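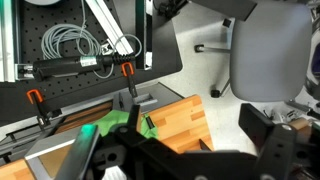
A green cloth on a butcher-block surface.

The worktop that has to be looked after

Sep 29, 2024

Ghizlane Benmoussa has oiled the same worktop every February since she moved to Drillmont. It takes her an evening, plus a night of keeping the cat out of the kitchen. She uses an old pillowcase cut into squares and a tin of Amin oil that lives under the stairs.

"My sister has stone and she thinks I'm mad," she says. "But hers has a chip by the hob and there's nothing she can do about it. I'd just get the sandpaper out."

Wooden worktops went out of favour when cheaper and tougher surfaces came in. They are now selling again. Kernard, a joinery firm in the next valley, cut 1,296 of them last year. The owners expected the trade to be mostly in new houses, but most orders come from people redoing a kitchen they have had for a long time.

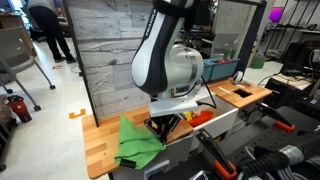 Few worktops are cut from a single plank. A board that wide would be expensive, and it would bend as the seasons changed. Joiners glue narrow lengths side by side, which spreads the movement out and lets them use timber too small for much else. The strips seldom match, and you can see lighter and darker ones next to each other in the top shown here. Some buyers ask for the colours to be sorted before gluing. Kernard charges extra for that, and tells people that the difference will soften a little with age anyway.

Price depends on the timber and the thickness. Benmoussa paid just under £2,000 for hers, fitted, and says the fitting was the part worth paying for. The first man she rang wanted to screw it down tight at every point. The second left slotted holes so the wood could shift, and got the job. 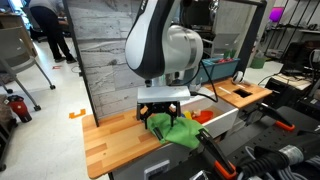
She had one problem in the first winter, when a black ring came up beside the tap. A steel tin had been left standing in a puddle over a weekend. Iron and water will stain oak, and scrubbing does very little to it. She sanded the patch back by hand, working along the grain, and put on 3 thin coats of oil with a day between each. The patch was paler than the rest until the summer.

Her neighbours on Rorken Lane have beech, which doesn't mark in the same way but does swell if water gets into the end grain. Theirs has lifted slightly at the sink cut-out, where the edge was never sealed.
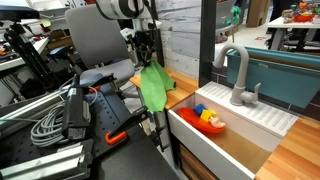 Oiling a worktop

Clear everything off and wash the wood with a little soap. Leave it overnight. Sand any rough patches with fine paper and wipe away the dust.

Pour out a small amount of oil and rub it in along the grain. Wait 20 minutes, then wipe off whatever hasn't soaked in. Too much oil left on the surface goes sticky and picks up crumbs.

A new top needs 4 coats before it is used. After that, once a year is enough for most of it, and twice around the sink. Spread the used rags flat outdoors to dry before you bin them, as oily cloth left in a heap can catch fire.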